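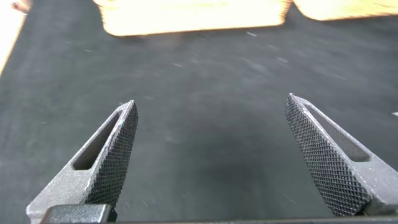

Can a machine do your chores yet? I asked someone who spends her days finding out

I have a confession before we start. I hate putting things away. I don't mind washing up, I quite like hoovering, but the moment when everything in the house has to go back where it lives fills me with gloom. So when I got the chance to spend a morning at Brastenlow, a small firm on the edge of Clultesham that is trying to teach machines to do exactly that, I had my coat on before the kettle had boiled.

Ilze Pētersons met me at the door with a biscuit in her hand. She runs the handling side of things, meaning anything where a machine has to pick something up and put it down again, and she has been at it for 19 years if you count her time in packing plants.

My first question was the one you'd ask too. When can I have one?

"You can have one now if you only own wooden blocks," she said, and laughed at my face. "No, it's a fair question. I just think people picture a butler, and what we've got is closer to a very patient toddler with strong hands."

Why blocks, though? I'd been hoping for socks.

"A block keeps its shape," Ilze told me. "You squeeze it and it's still a block. A sock is a different sock every time you look at it. If we can't get the easy thing right on a plain grey surface, there's no point my tipping out the laundry."

She talks about grip the way my dad talks about tyres. The pads on the inside of the fingers have a crosshatched pattern cut into them, a bit like the handle of a decent screwdriver, and I was allowed to run my thumb over a spare. It's rougher than I expected! We must have spent twenty minutes on pads alone (I had to turn over the page in my notebook) and I could have done twenty more.

"Smooth pads look lovely and drop things," she said. "Then you make them grippier and they hang on to things you wanted them to let go of. I've had arguments about this that went on past teatime."

Do-yoon Baek, who writes the software, joined us halfway through with a mug of tea and a slightly worried look, as he had a long run planned for the afternoon. The project has a name, Vidudura, which he says he had no part in choosing. The last count he had in his notes was 2068 tries at picking up and placing a block, of which 1504 went the way they should.

I said that sounded pretty good. He pulled a face.

"Would you keep a dishwasher that did that?" he said. "If you emptied your own cupboards and dropped that many plates you'd be eating off the floor. And those are blocks, with nobody's cat walking through."

So what goes wrong? Mostly small stuff, according to him. The fingers come down a touch to one side and nudge the block along. Or two blocks sit close together with only a little gap, and the machine has to decide how to get a finger in without shoving the neighbour. You and I would just push one aside with a knuckle and never think about it. Do-yoon has been thinking about it since October.

"I watch my mum clear a table and I get jealous," he said. "She's talking, she's looking at the telly, she's got 3 cups in one hand. I'd need a month to write down what she's doing."

The shop floor is a cheerier story. Raudsepp, a family business that makes fittings for kitchens, has been talking to Ilze about sorting parts into trays, and she thinks that sort of work is a lot nearer than anything in your house. The parts are stiff, they're the same every day, and the bench stays where you left it.

"A shop will move the bench for you," she said. "They'll change the light, they'll change the tray, they'll tell everyone to keep their elbows in. You can't ask a family to do that. You can't tell a four-year-old where to leave her shoes, so how is a machine going to know?"

Would she have one at home herself? She thought about that for longer than anything else I asked.

"For the garage, maybe. Screws and bits, jam jars full of them. I'd let it loose on a Saturday and go out. I wouldn't let it near my glasses. And I don't think I'd want it folding my clothes even if it could, I like folding. Do-yoon can have it for the folding."

"I would take it for the folding," he agreed.

I asked them both for a guess at when the rest of us might see something useful, and neither would give me a year. Ilze said to watch for dull things first, tidying one shelf or filling one tray. Do-yoon said he'd tell me after the afternoon run, then went off to get it started, leaving his tea behind on the windowsill.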